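Orville Libraries to Offer Course on Spotting Cloned Voices

September 2020

The public library system in Orville will begin offering a free course this fall on how to recognize synthetic audio, the computer-made speech that can copy a real person's voice from a short recording.

The course runs for two evenings and will be taught online. Registration is open to anyone with a library card, and people without one can sign up by phone. The library says it has room for 1405 participants across all sessions.

Voice cloning has received less attention than altered video, but the software is easier to run and the results are harder to check. A fake video often has small flaws around the mouth or the hairline. A phone call has no picture to examine, and the poor sound quality of most calls hides many of the errors a listener might otherwise catch.

The library started planning the course in May, after several residents reported calls in which a voice that sounded like a relative asked for money. The library does not know if any of those calls used cloned audio. Some may have been ordinary impersonation scams, which have been around for decades and often work on surprise alone.

Course material was prepared with Tindix, a local software company that builds tools for comparing speech recordings. Tindix will also supply 2000 short clips for the listening exercises. Half are recordings of people reading aloud, and the other half were made by software trained on those same people. All of the readers gave written permission for their voices to be used. 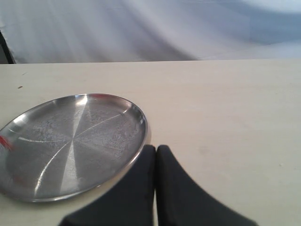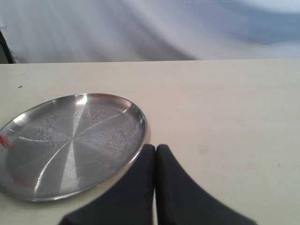 A reader in the comments below our earlier notice on the course was not convinced that listening practice is worth the time. By next year the fakes will be good enough that no ear can tell, the reader wrote, and people who have passed a library course may trust their own judgment more than they should. The same reader asked why the library does not just tell everyone to hang up and call back.

The library says that advice is part of the program. The first evening deals with listening, and the second is given over to what to do during a suspicious call. Participants will be told to end the call, dial a number they already have for the person, and agree ahead of time on a word or question that family members can use to check each other. Those steps work the same way if the voice is computer-made or simply a stranger doing an imitation.

On the first evening, participants will hear pairs of clips and mark which one they think is real. The exercises cover odd breathing, flat stress on long sentences, and background noise that stops and starts along with the speech. Instructors will also play clips with none of these signs - a reminder that a clean recording proves nothing either way.

Tindix makes a detection program of its own, called Deltach, but the course will not use it. The library said it did not want the sessions to promote a product, and that detection software of this kind can give wrong answers on compressed phone audio. The company agreed to those terms before work on the clips began.

One section of the course looks at languages other than English. A set of clips in Vietnamese was recorded for it under the working title Đồng. Vietnamese uses tone to tell words apart, and the software used for the exercises sometimes gets a tone wrong while copying the rest of the voice closely. Native speakers tend to notice this at once, while others usually miss it. The library plans to offer one full session in Vietnamese if enough people register.

The clips will not be available for download. Participants can listen to them during the sessions and for two weeks afterward through a page that requires their registration number. Tindix will keep the original recordings and must delete any reader's clips on request.

Written handouts covering the second evening will be posted on the library's website for people who cannot attend. Printed copies can be requested through curbside pickup at any branch. Large-print copies are available on request and take a few extra days.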